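Speaker notes: "Do you need the shoe?"
Talk for the Cadwaladr winter running series
December 28, 2018

Opening

Thank them for coming out on a Friday between holidays. Say up front that I have run in the Keseck 10-miler twice and finished in the back half both times, so nobody should copy my training. I'm here to talk about what we get sold before a race and how much of it I believe.

Show of hands: who bought shoes this fall? Who bought them because of a number on the box? Wait for the laugh. If there isn't one, keep moving.

The Cliravik claim

Everybody has seen the Cliravik poster at packet pickup. "Up to 9 percent less effort." Read it out slowly. Then ask: less than what? Less than the old Cliravik shoe, less than a boot, less than bare feet on gravel? The poster doesn't say. I wrote to ask and got a coupon.

Effort also isn't time. You can feel fresher and cross the line at the same minute. I'd like to see the same runners in both shoes on the same course, without being told which pair was supposed to be fast. Until somebody shows me that, I'm treating the number as decoration.

(Don't get stuck on foam here. Last time I lost ten minutes to foam.)

The Felto watch

I wore one for a whole training block. It told me I was "unproductive" the week I ran my best long run. It told me I was "peaking" when I had a cold. I don't think the watch is junk, and the distance was fine on open roads. On the wooded part of the Keseck course it gave me a mile I hadn't run.

The recovery score is the part I don't trust. It goes down when you sleep badly, and you already know you slept badly.
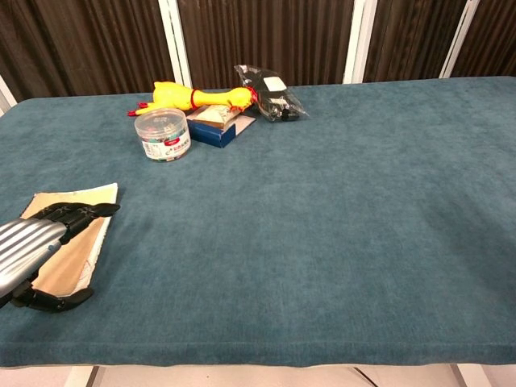
So what should a first-time racer spend money on?

Shoes that fit, socks you have already run in, and the entry fee. Everything else can wait until you have finished a race and know what bothered you.

Warm-ups and stretching

Short section. Easy jogging before a 5k, fine. Holding a hamstring stretch in a cold parking lot, I have my doubts, and I say that as someone who did it for years. If it makes you feel ready, go ahead, but don't let anyone scold you for skipping it.

Race size

The Cadwaladr spring run has a cap of 3,000 this time. Organizers like to say a big field pulls you to a better time. Maybe, if you start near people at your pace. My first mile in a crowd is mostly elbows. Line up farther back than your pride wants.

Close

Mention the February group runs, 90 minutes, easy pace, no sign-up. Old shoes welcome. Take questions. If the foam question comes, answer it at the coffee table afterward.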